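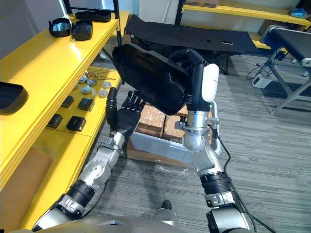
Sorting Small Parts on Open Shelves

Workshop Tips > Storage > Shelves and Bins
Last updated March 15, 2022

If you have ever spent a whole Saturday morning hunting for one little knob that you know perfectly well you put down "somewhere safe," then pull up a stool, because this page is for you. I have been tidying workshops (my own, my brother's, and a good many belonging to readers who were kind enough to let me in the door) for longer than I like to admit, and small parts are still what I get asked about most.

Let things sit out before you sort them

A low shelf is a wonderful sorting table. Spread the small stuff out on it, one layer deep, and leave it there for a day or two before you buy a single organizer. I know it looks like a mess! But you start to see your families of parts when the round gray ones are lying near each other and the square black ones are in front where you can reach them, and you'll find out pretty quickly which pieces you pick up every day and which ones you only step around.

Keep long skinny things such as rods from lying across everything else if you can. They roll, they snag your sleeve, and they hide whatever is underneath. A tall jar or a length of pipe with a cap on one end does the job, and if your rods have colored tips, stand them tip up so you can tell them apart from across the room.

Bowls on the upper shelf

I am a great believer in bowls. Drawers are fine, and I own a 28-drawer Clerwood cabinet that I am very fond of, but you can get your whole hand into a bowl. Two side by side on the upper shelf will take care of most people's everyday bits. Put the low wide one where you reach first, for the things you want to pick through with a finger, and use the deeper one for bulkier pieces you can grab without looking.

Black bowls look smart on a bright shelf, and I do love a yellow shelf, it cheers up a gray morning no end. The trouble with black is that dark parts disappear in it completely. Cut a circle of white felt or plain paper for the bottom and you'll be able to see your black screws again. Mine get changed every June, when I do the big clean.

A flat tray at the back

Tuck a flat tray behind the bowls and keep it empty. When you take something apart, the tray comes forward, the pieces go on it in the order they came off, and it goes back when you're done. Please don't let it fill up with batteries and rubber bands. I have lost two trays that way and had to start over both times.

The soft case for jobs away from the bench

Fabric cases are marvelous for carrying a few tools into the next room, and dreadful for loose parts, which work their way down into the seams and stay there. Before you load one, tip it up with the open side toward you and have a good look into the inner compartment. If the lining is dark, use a flashlight. Then turn it over and give the bottom a couple of firm pats over a towel (you would be amazed, I once got 10 washers and a dime out of an old Prydderch case that I'd have sworn was empty).

For cleaning, a soft brush first, then a barely damp cloth. Leave it standing open overnight. I don't put mine in the washing machine, although Nadhirah Ngui wrote in to tell me hers has been through on cold several times and come out fine, so do as you think best.

Glossy shelves show everything

Shiny panels are easy to wipe and quick to scratch. Lift heavy blocks and boxes, don't slide them, and stick felt pads under anything that lives there for good. The Plonley pads have held up well for me. Dust with a dry microfiber cloth and then go over it with a drop of dish soap in warm water. Skip the scouring powder altogether.

If there's carpet under your shelves, as there is in plenty of spare rooms that have turned into workshops, lay an old bedsheet down before you start sorting. Anything you drop will land where you can see it, and when you're finished you gather up the four corners and shake the lot into a bowl. For the pieces that get away anyhow, stretch a bit of old pantyhose over the vacuum nozzle, hold it with a rubber band, and go slowly along the edge of the shelf.

Next time I'll get to labels, and the Bindosetti label maker that several of you have asked me about.

879 shares
28 comments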